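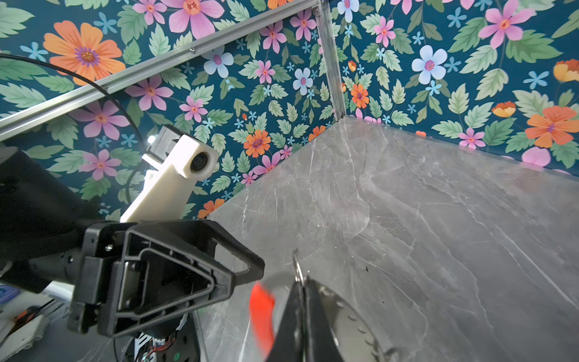 Fulirness pauses two-arm handling trials after grip fault and offers free update to all Drirkilo owners

Pesberg, March 2019 — Fulirness, makers of the Drirkilo two-arm bench robot, would like to let all of our customers, partners and friends know about a fault we have found in the way the two arms pass small objects to one another. We have paused our own hand-over trials while we put it right, and we are asking anyone who owns a Drirkilo to do the same until the update described below is in place. No one has been hurt, and we are very keen to keep it that way!

The fault came to light at our Pesberg workshop during a long run of passes using small metal items, the sort of thing with links and rings that most of us carry about in a pocket or a handbag. They are awkward little objects at the best of times. They swing, they fold up on themselves, and they rarely hang the same way twice, and so we have always been fond of them as a test of what the Drirkilo can do.

In 19 passes out of a run of 1,842, the giving arm failed to let go when the receiving arm had already closed its fingers. Both arms then tried to move off to their next position while still holding on to the same object. In most of these cases the arms stopped by themselves, as they should. In 2 of them they carried on pulling for longer than our own safety rules allow, and in one of those a metal ring opened under the strain and a piece of it flew out over the bench. It was found on the workshop floor the next morning, a good deal further away than any of us would have liked.
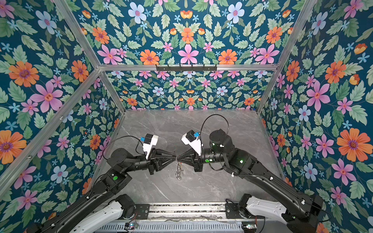 The Drirkilo arms at Pesberg, fingertips together, with a small metal item hanging beneath them.

Our engineers have spent the past weeks going back over the records of the run, and we are now confident that we understand the cause. Each arm keeps its own account of how hard it is gripping, and the two accounts are compared at the moment of the pass. When an object is very thin, the fingers of the two arms can come to rest against one another as well as against the object. The giving arm feels that extra push, takes it to mean that the object is slipping, and tightens its hold at exactly the moment when it ought to be opening up. The pull limit, which should have caught this every time, was being reset whenever the grip changed, so an arm that kept tightening could also keep pulling.

We want to be quite plain that this was our mistake. The pull limit was changed in September, in an update meant to make the passing of heavier parts smoother, and the change was not tested with thin objects as thoroughly as it should have been. We are sorry for the worry and the lost time this will cause, particularly to those of you in schools and small workshops who have planned your spring around the machine.
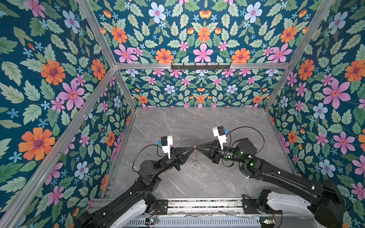 The update restores a single pull limit that cannot be reset in the middle of a pass, and adds a short pause before either arm moves away. If both arms still report a firm hold at the end of that pause, they will stay where they are, and the machine will wait for a person to come and clear it. Passes will be a touch slower as a result — we think that is a fair price, and we hope you will agree.

The update is free and will be sent to all 500 Drirkilo machines now in use. Until yours has been updated, please follow these steps:

Use one arm at a time. Work with a single arm is not affected by this fault.

Do not run two-arm passes with chains, rings, wire or other thin metal objects, even under supervision.

If both arms have hold of the same object and have stopped, press the stop button before reaching in. Support the arms as the power goes off, and wear eye protection.

Look over the fingertips for chips or bending, and contact us for a new pair if you find any. There will be no charge.

Bucur, who look after servicing for many of our customers, have already been given the update and can fit it during a visit for anyone who would prefer not to do it themselves. Please contact them in the usual way and mention the grip fault when booking.

Our own trials will begin again at Pesberg once the new software has completed the full run of 1,842 passes without a single missed release. We will publish the results on our website, good or bad, along with a longer technical note for those who would like to read one.

Fulirness designs and builds small bench robots for teaching, research and light workshop use. Customers with questions about this notice are warmly invited to get in touch with the support desk through the Fulirness website, where the safety notice and the update can also be found.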